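3.2 What happened when we took the desk away

I should say up front that I went into this part of the study as a skeptic. I've worked reference desks most of my life, and when Coralie Hinds suggested we swap the one at Skovora branch for a roving librarian with a tablet, I told her nobody would ask us anything. We ran it through May anyway, with six staff taking turns, and everyone wrote down each question as it came in.

We logged 73 questions in the roving weeks and 62 at the old desk, so I lost that bet! The mix changed too – far more "can you help me with this form" and a lot less "where are the restrooms". People seemed happier to start with something small when we were already standing near them, and then the real question came out a few minutes later (anyone who has done this job will know that second question well).

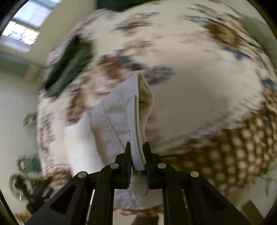
Figure 4. Black two-fingered gripper holding the stitched seam of a white pillowcase.

3.3 Trouble with the logging

The paper slips were a pain. Half of us filled them in on the spot and the rest of us saved them up for the end of a shift, so I don't fully trust the times people wrote down. We did try Pramel, the catalog add-on, for two shifts at the Hondell branch, but it wanted a patron card number before it would save anything, and I wasn't going to ask for a card from someone who only wanted the tax forms. Coralie went back through 30 of the slips with me and we disagreed on how to label quite a few – mostly the ones where a tech question turned into a research one halfway through. We ended up giving those both labels, and they're counted once in the totals in 3.2.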